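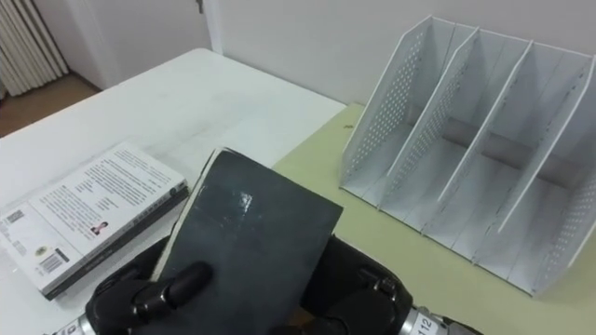

**Is the Tipoki label maker worth $87?**

It's a good label maker and a poor bargain, so wait for a sale unless your paperwork has already won.

I bought mine in July from the Usgate store in Pelladbridge, after spending most of a morning looking for a car title that was filed under "misc." I also own a "misc. 2."

Setup is quick. You drop in the tape, close the lid, and it prints a test label that says HELLO in capitals, which felt a bit forward. The keys are big enough for adult thumbs and the screen is readable in bad light. There are 7 fonts. Two of them are the same font, as far as I can tell, and one looks like a wedding invitation. I use the plain one.

The tape sticks well to cardboard, plastic and, after a small accident, the cat's brush. It peels off in one piece if you go slowly. On fabric it lasts an afternoon.

Now the complaints. Every label comes out with an inch of blank tape at the front, and you pay for that inch. The cutter is a lever on the side that needs a firm squeeze and makes a noise like a stapler with a grudge. Refills come in a pack at $30, and the Proteo refills, which are cheaper, fit but print a little gray.

The manual claims it can store 763 labels in memory. I have stored one. It says TAXES, and I've printed it four times, because I keep starting new folders.

**Good:** easy to read, easy to peel, sturdy case

**Bad:** wasted tape, pricey refills, no power adapter in the box

Three and a half stars. I'd give it four if it came with batteries.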